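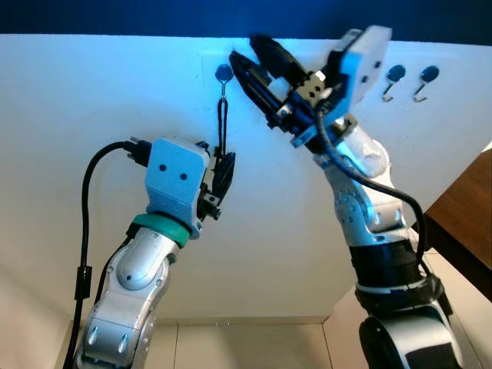
4. Family stories told during travel

4.1 Material and coding

The trip diaries were kept by 272 households that traveled with at least one older relative. Each household chose one adult as the diary keeper. The keeper wrote down every occasion on which someone told a story about a family member from an earlier generation, along with who told it, who was listening, and where they were at the time. Stories about the traveler's own childhood were counted only if a parent or grandparent played a part in them.

The diaries yielded 481 usable story entries. An entry was dropped if the teller could not be identified or if the keeper had written only a name and a place. Two of the authors (Doucet and Obi) coded the entries separately and then met to settle the differences. Most of the disagreements had to do with setting. A story begun in the car and finished in a restaurant parking lot, for example, was first coded both ways, and we decided to use the place where it began.

Entries were also coded for what set the story off. We used four codes: a place seen or visited, an object, a question from a younger relative, and no clear prompt. The last code was used more often than we would have liked. Diary keepers tended to write down what was said and leave out what came just before it.

4.2 Where stories were told

The vehicle was the most common setting. This held for households that made a planned stop at a cemetery, a former home or a county records office, and for those that had no such stop on their route. Stories told in the vehicle were longer by the keepers' own estimate and were more often told to two or more listeners. They were also more likely to be interrupted and never picked up again.

Planned stops produced fewer stories than their planners expected. One keeper wrote that her father "said more about the old house at the gas station after than he did on the porch." Similar remarks appear in other diaries. We cannot say from these data if the stop was what brought the story on, though the timing suggests it in many cases.

Evenings in shared lodging came second. Households that stayed with relatives reported more tellers per evening than those in hotels, and more corrections of one teller by another. Corrections were coded as part of the same story unless the second teller gave a full version of his or her own.

4.3 Objects as prompts

Photographs were the object named most often, followed by kitchen items, tools and toys. Few of the objects had any money value, and several keepers noted that the item itself was a later replacement for the one in the story. Toys differed from the other groups in one respect: the listener was usually a child under ten, and the child usually spoke first.

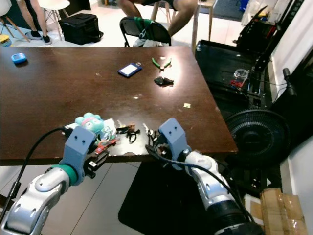 Figure 2. Small items, among them a teal plush figure with round ears, near the front edge of a wooden table.

Haverford and Pangilinan, working with a separate set of 50 recorded conversations, found that older tellers moved away from the object after a few sentences and did not come back to it. Our diaries are less detailed than recordings, but the entries that quote the teller at length show much the same thing. A story that starts with a toy may end with a layoff or a move to another state.

4.4 Limits of the diary method

Keepers wrote most entries at the end of the day, and some admitted to filling in several days at once. Short stories are probably undercounted for this reason. Keepers who were themselves interested in family history wrote more entries than others, and we had no measure of that interest before the trips began. Households that traveled in March wrote shorter diaries than summer travelers, mainly because their trips were shorter, and the two groups are kept apart in the tables that follow.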